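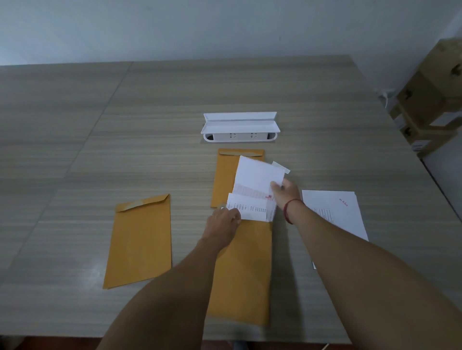
Studio notebook, April – linocut and gum arabic sheets for the Broltville open studios

Started just after 8 with the second colour on the harbour print. The overnight test of the thinner ink had dried to exactly the dull slate blue I was hoping for! Mixed the rest to match: mostly the Iller blue, a little black on the tip of the knife, and enough extender that the paper shows through on the roofs. Etornam came over from the etching side and thought it was too pale, then held it at arm's length and changed his mind.

Registration is still the weak point. The pins are fine but the tabs had worked loose on the first sheets I pulled, so the sky drifted to the left and gave the chimneys a pale ghost down one edge. I rather love it on one of them – the one with the gulls – and have kept it back as a proof. The others go in the collage drawer.

Changed to the heavier Bouazza paper after lunch. It takes so much more pressure! Two sheets of newsprint behind it and the baren needs real weight in the corners, but the solid areas come up beautifully flat. Hui-mei says she damps hers first. Must try that, though not on this edition.

Edition size settled at 18, plus proofs. Szu-yu wanted more for the open studios, but my wrist has a say in it and the block is softening round the mast where I cut too fine. Better to stop while the lines are crisp.

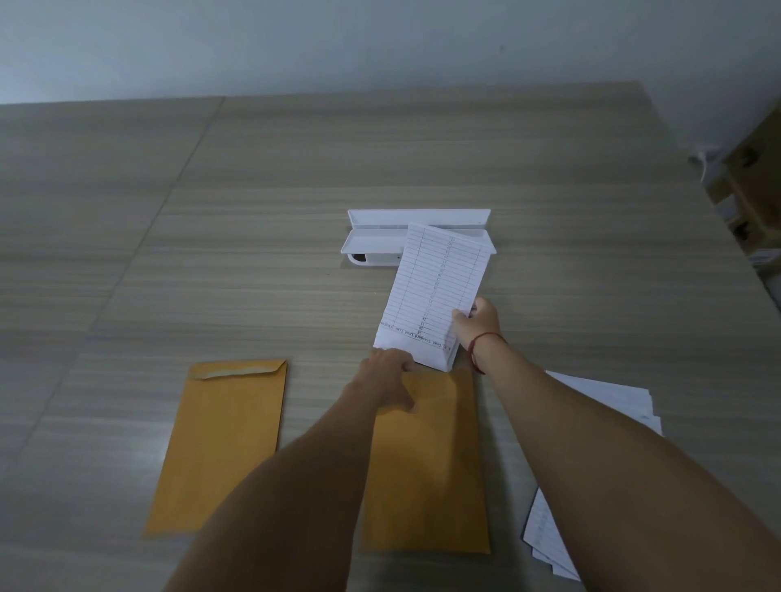

Gum arabic transfers

Chia-jung's session, me mostly in the way. She photocopies her drawings, coats the copy with gum, rolls up with oil ink and the ink stays only on the toner. I've read the method so many times and never believed it until I saw her fern appear, all those hairy little stems, completely sharp.

What we learnt:
– Old copies work better than fresh ones. The copies from the Ovel machine upstairs lifted no scum at all.
– Keep the sponge cleaner than you think you need to. Grey background on the first three, all our fault.
– Linseed in the ink, a few drops, and roll slowly.
– The copy tears on the third pull if you're greedy. I was greedy.

Man-lok had a go with a page of his lettering and forgot to flip it, so it printed backwards. He's going to carve it that way now as a stamp, and it should look terrific on the wrapping paper.

Still to do

Third colour on the harbour (the warm one, thinking brick with some ochre in it). Leave the blue two more nights on the rack before touching it.

Ask Szu-yu if the tall frames are free, or if the etchers have bagged them all again.

Order more tabs and a tin of extender. Cupboard code has changed to 2329, and please put the brown apron back on its hook.

Try the fern over a flat of the slate blue. Chia-jung is keen and so am I – there's a bit left in the jar with cling film pressed on top, so it needs using this week.

Broltville Print Workshop | Contact | © Workshop members | Back to top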